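Robotics club update, for the parents and for the two people at work who keep asking. Thread.

We're the Tuesday group at Altville. Five students this term, years 9 to 11, plus me and Teodoro Salazar, who handles anything involving a soldering iron.

The project is called Flolholm. Amanuel Kumsa picked the name and it stuck. The goal is a tabletop arm that sorts small household items into a tray, running on a policy the students train themselves from demonstrations.

Demonstrations are recorded with hand-held grippers. You do the task yourself with the gripper and the camera on it records what the jaws are doing. Do that enough times and you have something to train on.

Target for the term is 2000 demonstrations. We were at 900 when I checked the drive this morning.

First 100 were blocks on a plain grey desk. The model learned blocks on a plain grey desk. Put a pencil case in front of it and it closed on air.

So since the April break it's been soft surfaces, busy patterns and awkward objects. Hair accessories were Impi Saarinen's suggestion. They're small, they come in every colour, and some are squishy and some are rigid.

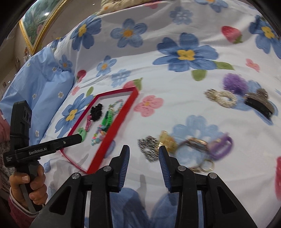
Hair clips, a scrunchie and a red tray on the strawberry sheet. Second gripper at left.

Order of difficulty so far, easiest first: scrunchie, claw clips, coiled hair ties, flat clips, bracelets, bead necklaces.

Scrunchies are easy from any angle. Flat clips are the problem. On a desk you can slide a jaw under the edge. On fabric the jaw pushes the cloth along and the clip goes with it.

Impi's fix is to come in steep, press down a little, then close. Works for her most of the time. Works for me about half.

Necklaces are going in a separate folder. Jörg Schmieder thinks we should drop them from the training set altogether. I'd like to keep them and see. We'll vote next week.

Labelling rule, because it came up again: a fumble you recover from is still a good demo. Keep it. If the item ends up on the floor, mark it failed and start a new one. Please don't delete failed ones.

Also please wipe the grip pads before you start. Hair product gets on them.

Demo day is in July, at the Rothe library. Elfriede Diekmann has the room booking and will send out times. Family welcome, siblings too.

If you've got old clips or scrunchies in a drawer at home, send them along in a zip-lock bag with a name on it. You'll get them back at the end of term.

Next session is the usual time. Bring your laptop charger.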